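동물원 번식 얘기가 또 나와서 몇 개 이어서 적어 봅니다. 이번엔 새끼 얘기가 아니고, 다 자란 개체를 다른 동물원으로 보내는 문제입니다.

1/ 2018년 3월 22일 목요일, Plindton 동물원이 암컷 눈표범 한 마리를 Stastness 야생공원으로 보낸다고 공지했습니다. 거리는 1154킬로미터, 육로 이동이고 예정 시간은 16시간입니다.

2/ 공지문에 적힌 이유는 "유전적 다양성 확보"입니다. 같은 혈통끼리 번식하는 걸 막으려면 개체를 옮겨야 한다는 건 저도 압니다. 사육 개체군이 작으면 몇 세대 안에 근친 문제가 나옵니다.

3/ 그런데 이 눈표범은 11살입니다. 눈표범 암컷치고 적은 나이가 아닙니다. 번식 목적이라면 왜 이 나이에 보내는지 설명이 한 줄은 있어야 하는데 공지문에는 없습니다.

4/ 짝을 고르는 방식도 예전과 다릅니다. 전에는 혈통 담당자가 등록부를 보고 골랐고, 지금은 Nuvico라는 프로그램에 혈통 자료를 넣으면 후보 순위가 나옵니다. 가까운 친척인지 아닌지는 사람보다 빨리 계산합니다.

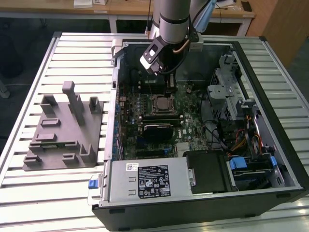 덮개를 연 데스크톱 컴퓨터와 로봇 팔

5/ 프로그램을 쓰는 것 자체에는 반대하지 않습니다. 제가 걸리는 건 입력 항목입니다. 공개된 안내서를 보면 혈연 계수, 나이, 출산 이력, 현재 위치가 들어갑니다. 성격이나 이동 스트레스, 지금 같이 지내는 개체와의 관계는 항목에 없습니다.

6/ 눈표범은 원래 혼자 사니까 관계는 중요하지 않다는 답글을 받았습니다. 야생에서는 맞는 말입니다. 하지만 이 암컷은 8년을 옆 칸의 자매와 철망 하나 사이에 두고 살았습니다. 사육사 일지에도 둘이 철망 쪽에 붙어서 잔다는 기록이 여러 번 나옵니다.

7/ 이동 자체도 가벼운 일이 아닙니다. 이동 상자에 스스로 들어가도록 훈련하는 데 몇 주가 걸립니다. 훈련이 안 되면 마취를 해야 하고, 나이 든 고양잇과 동물에게 마취는 부담이 큽니다. Plindton은 훈련을 시작했다고만 썼고 얼마나 진행됐는지는 밝히지 않았습니다.

8/ 비슷한 사례가 하나 있습니다. Vieira 동물원이 재작년 11월에 수컷을 받았는데 도착하고 30일 동안 내실에서 거의 나오지 않았습니다. 먹는 양도 줄었고요. 나중에 회복은 했지만 번식은 하지 못했고 지금은 혼자 전시되고 있습니다. 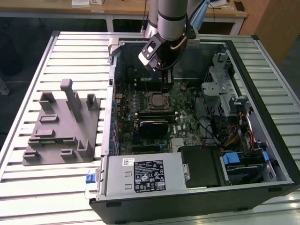

9/ Vieira 쪽은 그 뒤로 이동 후 경과를 홈페이지에 올리기 시작했습니다. 체중, 먹이 섭취량, 내실에 머문 시간 정도입니다. 대단한 자료는 아니지만 없는 것보다 훨씬 낫습니다. 다른 동물원도 이 정도는 할 수 있다고 봅니다.

10/ "그럼 동물원 번식을 다 그만두자는 거냐"는 질문도 있었습니다. 그건 아닙니다. 서식지가 계속 줄고 있고 사육 개체군을 유지할 이유는 있습니다. 다만 보전이라고 쓰려면 그 개체의 자손이 실제로 보전 계획 안에서 어떤 역할을 하는지도 같이 써야 합니다. 전시용 개체를 늘리는 것과는 구분해야 하니까요.

11/ 그래서 Plindton에 메일로 세 가지를 물었습니다. 왜 이 개체인지, 번식이 안 되면 Stastness에 계속 두는지, 남는 자매는 어떻게 관리하는지. 접수됐다는 자동 회신만 왔습니다.

12/ Stastness에도 사육장 면적과 내실 구조를 물어봤습니다. 이쪽은 전화를 받아 줬습니다. 외부 방사장은 Plindton보다 넓고, 바위 경사면이 있고, 처음 몇 주는 관람객 쪽 창을 가린다고 합니다. 이건 좋은 얘기라서 같이 적습니다.

13/ 수컷과 바로 합사하는지도 물었는데 냄새, 시각 순서로 먼저 익히게 한 다음 결정한다고 했습니다. 기간은 정해 두지 않았다고 합니다.

14/ 출발 날짜는 아직 공개되지 않았습니다. Plindton에서 답이 오면 이 글타래에 이어서 올리겠습니다. 이동 훈련을 직접 해 보신 분 있으면 답글로 알려 주세요.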